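Ceiling mount arm for the shed, sim first

tistum_shed
Thursday, March 12, 2026
Got the Vokusau arm hanging upside down in the sim before I drill any joists. 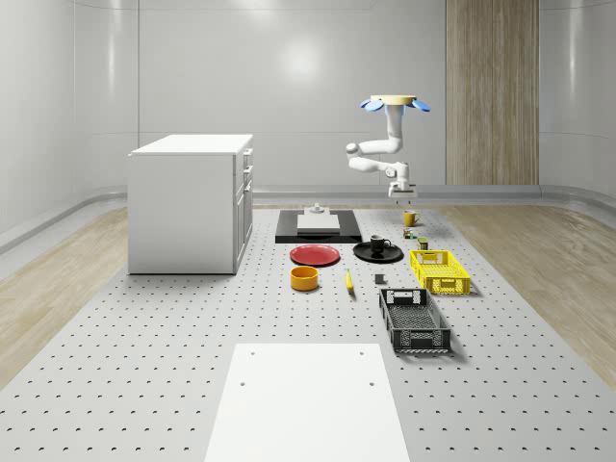
Plan is to have it clear dishes into the baskets. Bench will be 80 cm deep. Is a ceiling mount worth the trouble?

gouveia48
I'd bolt it to the bench. Shed ceilings flex and your calibration will drift.

usunside
Disagree. Hanging it frees up the whole bench. Mine has been up since December on a steel plate, no drift worth mentioning.

gouveia48
Steel plate on what? Mine moved every time the wind got up.

usunside
Doubled joists, 300 mm apart.

gouveia48
Fair enough, mine were single. Still wouldn't stand the black mug on the black plate.

tistum_shed
I'll double the joists and try more space around the black mug.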